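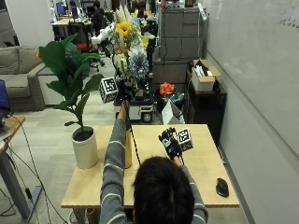 White stripes on grey, hands up.

Thursday, late
Posted by the Purside diary

Kettle descaled again. I'm writing that down before anything else so I can't pretend later that it didn't need doing.

The Conis has been on the rising main since the start of May. It's a grey collar the size of a bread roll that clips round the pipe under the sink, with a wire to a plug and a green light. The light tells you it's plugged in. According to the leaflet the collar "re-orders" the limescale so it slides through instead of sticking, and I've read that paragraph a good many times and still couldn't tell you what is being put in what order. Everything after it is testimonials. One woman's shower head is "like silk", and I wouldn't want that.

£488. I keep going back to it. Rutkowska fitted it and were very pleasant, tidied up, left the cupboard cleaner than they found it, and the fitting took less time than it took me to empty the cupboard. When I asked what I should expect to notice, the answer was that some people notice it in their hair.

I haven't noticed it in my hair.

What I have done is keep two glasses. One is filled from the kitchen tap and the other from the outside tap, which comes off before the collar, and I let both dry out on the windowsill and hold them up to the light. Same white ring. If anything the kitchen one is worse, though I washed it with the Hurkari powder the first time and that may have left something behind, so I've thrown out that result and begun again with both just rinsed. I know two glasses isn't much of a test. It's two more than the leaflet mentions.

Meter was 3041 when I went out to look. I don't know why I thought that would tell me anything, a descaler isn't meant to use less water, but I'd got the torch out by then.

Tea has a skin on it as usual. I did think on Sunday's cup that there was less, and was quite pleased until I saw I'd made it with the jug filter. 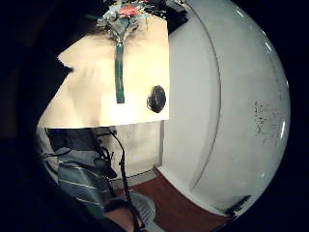 Give it the full 56 days before you judge it, came the reply under my last entry, it has to clear out the old scale first, ours got worse before it got better and now I wouldn't be without it. Did I have the plug switched off overnight by any chance, because that resets it.

Well, no. And I'd like to know what is being reset in a pipe. But I notice that "worse before better" covers every possible glass I could hold up, and also that the money-back period, when I dug out the receipt, stops at roughly the same point as the patience I'm being asked for. I've put a cross on the calendar 5 days ahead of it.

To be fair to the reply, they did say their taps had come up lovely. They also said they'd changed the taps.

Bought more vinegar. Must ring Rutkowska about whether the fitting charge comes back as well or just the collar. Bins tomorrow, brown one.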